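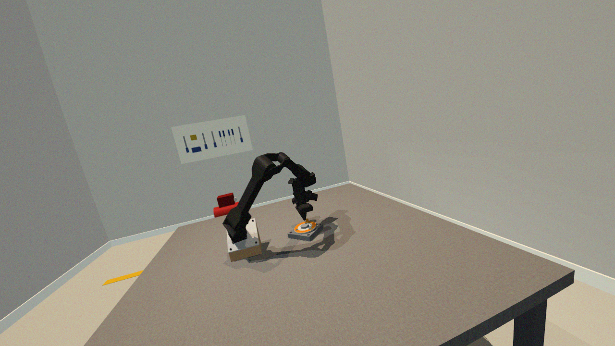

Can a robot do the chores yet?

18 October 2019

I spent most of August reading up on robot arms in the evenings, after the dishes were done by hand. My question was a simple one. I wanted to know if a machine could do the small dull jobs that fill up a day, at home or in a shop, without a person standing next to it.

I have worked in small parts assembly at Hornau for a long time, so I started with the shop-floor side. A lot of our work is picking up a little part and putting it where it goes. A pin goes in a hole, a ring goes over a post. A new hire can do it before lunch on the first day. They stop looking at their hands after a while and start talking about the ball game.

For an arm it is a different kind of job. The fingers have to come down in the right spot and at the right angle. If the part sits a little crooked, a person feels it and gives it a wiggle. An arm with no sense of touch just keeps pushing. That is why so much of the practice is now done in simulation, where a bad try costs nothing and the table never gets scratched. You can run 100 tries while you eat a sandwich. 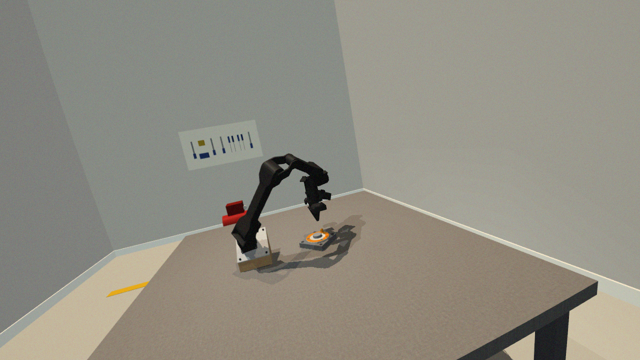 Shop Floor

A peg, a ring and a plate make a fair test, I think. The parts are small next to the arm, and everything depends on the last little bit of travel before the fingertips reach the peg. Swinging the arm over there is the easy half.

We had a trial at work called Plellar. It was one arm at one bench, doing one part. On a good day it got 90 out of 100 right, and the other ten had to be found and fixed by a person. My boss thought that was pretty good. I thought it was a lot of fixing. They ran it for 2 weeks and then put the bench back the way it was.

The home side is further off. My kitchen drawer has never been in the same order twice. Socks are soft, glasses are slippery, and the cat sits on whatever you are trying to fold. A shop can bolt the plate down so it is always in the same place. I can't bolt down the laundry.

So my answer for now is yes for some shop jobs, if somebody sets up the bench and checks the work, and no for the house. I would pay for a machine that emptied the dishwasher, even a slow one. I have not found one for sale.

Next I want to read about grippers with touch sensors. Cestden has a small library with a shelf on automation, and I have two books on hold there.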